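Tronel Vokia laundry arm
Home > Equipment > Arms for the house and workshop > Vokia

Item no. 472
Reach: 1303 mm
Fingers: two, black, ribbed on the inside faces
Camera: at the wrist
Supplied with: arm, gripper, floor stand, mains lead, 3 spare finger pads
Not supplied: table, laundry basket, patience

Can a machine do the washing yet? Parts of it, yes, and the parts it can do are a joy to watch! The Vokia is Tronel's arm for picking up, carrying and sorting clothes, and we have had one going in the Pravdale workshop since March. It lifts shirts, towels and tea towels off a floor or a table and puts them where you've told it to. Give it a mixed heap and it will work down through it, one piece at a time, going back for anything it drops.

What it does well
Towels, first of all. They're thick, they have plain edges and they stay where they land. T-shirts come next — slower, but we leave it alone with them now and get on with other jobs. It's good with dusters and shop rags too, so if you run a garage or a small joinery you may get more out of it than a family would. Light sorting by colour works nicely in daylight.

What it can't do yet
Socks in pairs. Fitted sheets (please don't, it will try all afternoon). Anything with long straps. Folding is in the software as a trial feature, and it will fold a flat tea towel very neatly, but a shirt has to be spread out for it by hand first, and by then you might as well fold it yourself. It won't load a front-opening machine unless the door has been left wide open. Ironing is a long way off.

Finding the edge
Cloth is hard for machines. A mug is the same shape every time you look at it; a shirt never is. The Vokia looks for a hem or a seam and tries to take hold there, where the cloth is doubled and gives the fingers something to close on.
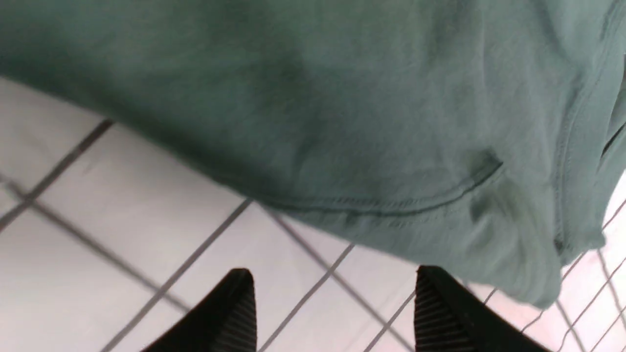
Words: Anong Meesuk, Ongart equipment desk
Updated January 3, 2023

A stitched hem like the one on this green top is just the sort of thing it goes for, with the ribbed finger faces there to help with the grip. Pale tiles are a kind floor for it, as darker clothes show up well. On patterned carpet you'll want to put a plain sheet down.

Setting up
Bolt the stand down or use the weighted base, plug in, and let the arm run through its own checks. Keep the space inside its reach clear of children and pets. Wipe the finger pads with a damp cloth when fluff builds up in the ribs — it does, quite quickly, with new towels.

Pads are rated for 2000 grips. Replacements are listed under Spares, Vokia, and fit both fingers.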